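Forum > Arms and Grippers > Faults and Safety

Posted in May by Brirkis
Filed under: dropped items, grip force, drawers, tidying tasks

Arm lets go of crushed cans part way to the drawer - grip fault or something worse?

Hello all, and apologies in advance for the length, but I'd sooner give you too much than have you drag it out of me a line at a time.

I look after a single arm that does a tidying job at a desk. It's a simple enough routine on paper. The drawer gets pulled open, the arm picks up whatever drinks cans have been left on the desktop, carries them over one by one and lowers them into the drawer, and then the drawer gets pushed shut. We call the routine Norow, for reasons that go back further than I do. It ran very nicely all through the winter with full-shaped cans, and everyone was pleased with it, me included.

Then we moved on to squashed ones, and that's where my troubles began. It picks them up without any fuss. It lifts, it starts to swing towards the front of the desk, and then somewhere along the way the can slides down through the fingers and drops. Sometimes it lands on the desktop and rolls off. Twice now it has gone on the floor, and the second time the arm carried on regardless, went through the motions of putting down a can it hadn't got, and moved to push the drawer shut while I was bending down with my hand on the drawer front. I got my fingers out in time, but I had a cup of tea and a long think afterwards.

The log gives me fault code 2502 at more or less the moment of each drop, but it's only marked as a warning, so nothing stops. The grip setting is 810 on our controller's own scale, and I haven't touched it since the whole cans. 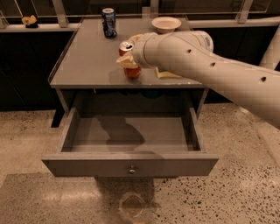

Norow with the drawer open and the red can in the gripper. The blue one at the back is just as dented.

What I've tried so far: wiping the fingers down with a damp cloth and letting them dry properly, slowing the whole routine to half speed (it still drops them, only more gracefully), and swapping the order so that it goes for the other can first. None of that made any difference that I could see. I've not turned the grip up yet because I was told early on that too much squeeze was bad for the finger pads, and they aren't cheap.

So is this a worn gripper, a setting, or have I missed something obvious? And how worried should I be about the drawer business?

Posted by Ospina

Oh, I do feel for you, I had months of this with yoghurt pots. I very much doubt the gripper is worn if it still holds a whole can properly, and that's an easy thing to check before you spend any money.

My guess is that the fingers are closing on a crease. A round can fills the gap evenly, but a crumpled one may only touch at a couple of points, and as soon as the arm swings those points shift and the whole thing gives a little more. The arm thinks it's holding what it was holding a moment ago. Look in your settings for something like "hold width" or "hold force" after the grasp. If yours is on width, it closes to a certain gap and stays there, and when the can gives way the fingers don't follow it. Put it on force and they'll keep closing gently as the metal moves.

On ours I also had to bring the number up, and 1164 was where the drops stopped. Please don't just type that in, though! Different controllers, different pads. Go up in small steps with a can you don't care about, and have a look at the pads after each batch.

The other thing that helped was lifting straight up and waiting a second before moving sideways. If it's going to slip, it may as well slip over the desk.

Posted by Deris

turn the grip up. had the same thing, it was the grip

Posted by a workshop member

I'd like to put the other two answers to one side for a minute, good as the first one is, and talk about your fingers.

A dropped can is a nuisance. An arm that closes a drawer when it has lost track of what it's carrying is a safety fault, and I'd stop running Norow with anybody near it until that part is mended. You can do it this afternoon. Find where 2502 is handled and change it from a warning to a stop, so that the arm stays where it is until somebody has looked and pressed reset. It will be irritating for a week and you'll get used to it.

After that, add a check just before the release. If the fingers have closed further than they could with a can between them, there's no can, and the routine should end there with the drawer left open. We've had 4 false stops from that check since we put it in, all of them with very flat cans, and I can live with that.

And please, press the stop button before you reach in to pick anything up, even if it's only for a moment and the arm looks as though it's busy at the other end of the desk. I have been that person bending down too, and I've got a rather ugly thumbnail to show for it.

Once all that's done, do try the hold force setting. I think Ospina is probably right about the crease. Let us know how you get on, and post the log lines either side of the 2502 if it still drops them.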